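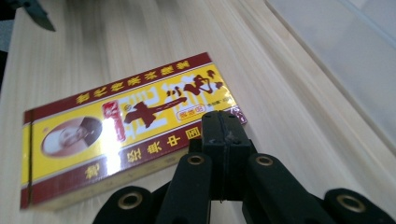

11월, 오후 작업

드디어 베젤 세팅 반지 두 번째 시도! 지난번엔 왁스 단계에서 벽을 너무 얇게 깎는 바람에 주조하고 나서 고생했는데, 이번엔 Skedier 쪽 원형을 참고해서 벽을 조금 남겨 두고 시작했다. 결과부터 적자면 훨씬 좋다.

**표면 정리**
- 탕구 자르고 줄질, 그다음 사포 600방 → 2000방
- 중간 단계를 건너뛰었더니 안쪽 곡면에 줄 자국이 조금 남음. 안쪽만 600방부터 다시 했다.
- 바깥쪽은 정말 깨끗하게 나왔다. 광 내기 전인데도 벌써 예쁘다!

**난집과 알**
Anneliese Lammers가 골라 준 타원형 가넷을 쓰기로 했다. 색이 깊고, 빛에 비추면 가장자리가 살짝 주황빛으로 도는 게 볼 때마다 신난다. 알이 앉을 턱은 버로 조금씩 파면서 계속 대 보았고, 한쪽이 미세하게 떠서 두 번 더 손봤다. 이제 흔들림 없음.

베젤은 마주 보는 네 점을 먼저 눌러 고정한 뒤 그 사이를 채워 나갔다. Florin Crăciun이 알려 준 순서인데(고마워요!) 주름이 전혀 안 잡힌다. 나는 늘 한 방향으로 쭉 밀었는데 그래서 끝에 금속이 몰렸던 모양이다. 푸셔 끝도 살짝 갈아서 무광으로 해 두니 덜 미끄러진다.

**초음파 세척**
15분. 가넷에 내포물이 좀 있어서 알을 물리기 전에 몸체만 돌렸다. 세팅 뒤에는 미지근한 비눗물과 부드러운 솔로만.

**남은 일**
- 베젤 윗면 마무리 광. Sumico 펠트 휠 새것으로 써 볼 것
- 밀그레인을 넣을지 말지 아직 고민 중. 은판 조각에 먼저 굴려 보고 정하자.
- 작업 번호 667로 서랍에 넣어 둠. 만져 봐도 되는데 알 윗면은 손대지 말아 주세요.
- Werkeo에 0.3mm 베젤 와이어 추가 주문

다음엔 같은 방식으로 귀걸이 한 쌍을 해 보고 싶다. 좌우 높이 맞추는 게 관건일 듯.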